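4.2 Participation counts and what they measure

Growth in women's amateur softball is usually reported as a rise in the number of registered teams. We are not convinced that this number means what it is taken to mean. A team is registered once, in spring, by whoever fills in the form. Whether it plays a full season, folds in June or shares half its players with the club across town is not recorded anywhere in the league files we were given.

The Ouali regional league lists 37 women's teams for the most recent season, up from 28 four seasons earlier. League newsletters present the difference as new interest in the sport. Player registrations over the same period tell a flatter story. The roster file for the last season holds 859 names before cleaning, and a fair number of them appear twice under slightly different spellings, or once as a player and once as a reserve for another team. We merged the obvious duplicates and left the doubtful ones alone, so the cleaned file still errs on the high side.

Splitting is the simplest explanation for the gap. Under the Jaltine rules, a club with two teams gets two votes at the annual meeting and two sets of field slots. A club with one large squad therefore has good reason to enter two small ones. We cannot show that this was the motive in any given case. We can say that most of the added teams carry the name of a club that was already in the league, and that several forfeited games for lack of players.

The survey results deserve the same caution. Skulance, the registration service used by the league, sent a short questionnaire to 400 players in December, well after the season had ended. Players who had quit by midsummer were unlikely to answer a message about how much they enjoyed it. The high satisfaction scores quoted in the league's funding request should be read with that in mind. The question on weekly training hours is weaker still: it asked for a "typical week" without saying whether the off-season counted.

Attendance figures from the Clerkon cup are left out of our analysis. They were estimated by host clubs, which had every reason to be generous, and no two clubs used the same method. 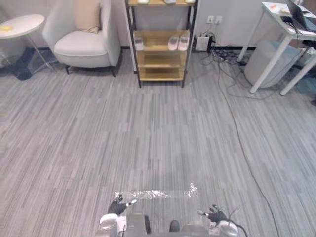 Figure 3. Two black robotic hands with spread fingers over gray, wood-patterned flooring.

4.3 Retention between seasons

A better test of growth is how many players come back. We matched names and birth years across consecutive rosters and counted a player as retained if she appeared on any team the following season. Married names and typing errors will cause some missed matches, which pushes the retention rate down. Players who register and never take the field push it up. We have no way to tell which effect is larger, and we would distrust any single rate drawn from these files, including our own.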